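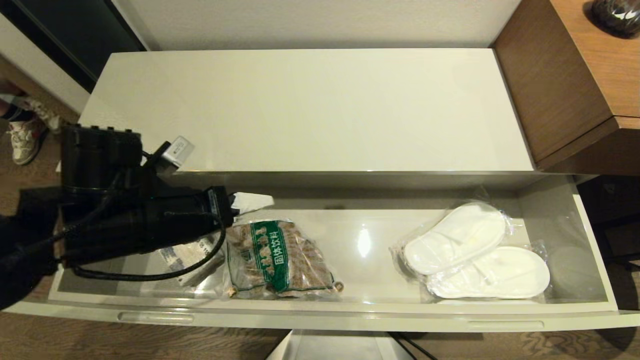 Figure 4. An open drawer in a white cabinet.

3.2 Storage habits in shared kitchens

Households in the Sorncombe sample kept most packaged goods in drawers, and 11 of the 100 kitchens had no wall cupboards at all. Depth of storage was the stronger predictor of waste – items kept behind the first row were more often past their date when we checked in October. Colour of the cabinet finish had no measurable effect. Each kitchen was scored on the five-point Vurkell scale, with drawers and shelves rated separately. Four households moved before the second visit and were left out of the analysis.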